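Winter weights, and what the luggage scale is worth

I have kept a notebook of hive weights at Murkthorpe for long enough that the first volume has gone mouldy, and I finally typed the lot into a spreadsheet in July. It came to 818 readings. A fair number of them are rubbish, and this post is mostly a record of how I decided which ones.

The method first. I use a Watavell hanging scale, the sort sold for suitcases, hooked under the floor of the hive through an eye screwed into each side. I lift until the floor just clears the stand, read the figure, then walk round and do the other side. The two figures are added together. One side alone, doubled, is the method in the older books, and it is fine if the stores are evenly spread. They rarely are. My bees fill the south side first and eat it last, and by February the two sides can differ by more than I would have guessed.

I threw out 181 readings in the first pass. Most were one-sided. Some had no hive number against them, and a run from one wet autumn had been taken with the roof on for some colonies and off for others, with no note of which.

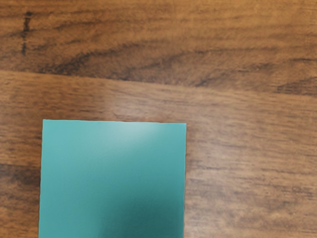 Teal on wood grain.

The next problem was the scale. It reads in steps of 50 grams, which sounds good, but what matters is whether it gives the same answer twice. I hung a bucket of water from it, left it in the porch overnight, and read it at eleven in the evening and again at six in the morning. The cold reading was 300 grams lower for the same bucket. I had put the lid on, so I don't think I lost it to evaporation. I repeated this indoors at a steady temperature and the difference went away. I now keep the scale in an inside pocket until I need it, and I hang the bucket before and after each round of weighing.

Annelies Verbeke, who taught me most of what I know about bees, thinks all this is unnecessary. She hefts by hand, one side, two fingers under the floor, and sorts the colonies into fine, watch, and feed. I tried a comparison over one winter, writing down her verdict before I took the reading. She put every colony under my feeding threshold into watch or feed. She also put two heavy ones into watch, and a feed they didn't need would have cost me the price of some fondant. I can't call that a bad record.

What the scale does give you is the rate. A colony that loses weight steadily from November is doing what it should. One that holds level and then drops quickly has probably started raising brood, and will need looking at sooner than its weight suggests.
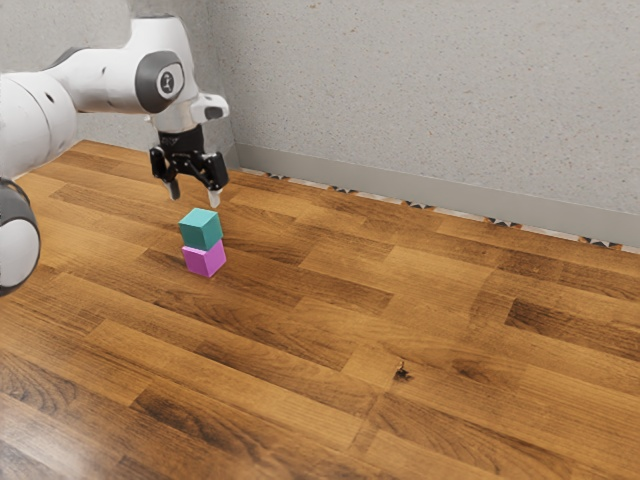
Box alignment deserves more care than I gave it in the early years. A super that goes back on slightly out of line shifts the load by a small amount, too small to matter for weighing, but it also makes a ledge. The teal cube above has been set on the purple one a little off, and a thin strip of the purple top shows at the left; on a timber hive a strip that narrow will hold rain against the joint all winter. I had a brood box rot along exactly that line. Wood that has taken up water is heavier too, and I have since weighed an empty spare box after a dry fortnight and again after a wet one. The change was large enough that I now keep that spare outside with the others and weigh it each time, as a control. Its weight goes in its own column.

I've been asked about electronic scales that sit under the hive permanently. Wanda Crenshaw has a pair and sent me a season's file with more than 3,000 rows in it. The resolution in time is excellent and you can see the foragers leave in the morning. The drift is worse than mine, though, and unlike me the scale can't hang a bucket on itself. She resets hers to a known brick every month, and the graph has a small step in it each time.

For this winter I am weighing both sides of every colony, roofs off, scale warm, bucket first and last, spare box in the middle. Honeylyn Layug has asked for the spreadsheet and can have it once I have sorted out the hive numbers, which changed when I moved the stands nearer the hedge and which I did not write down at the time.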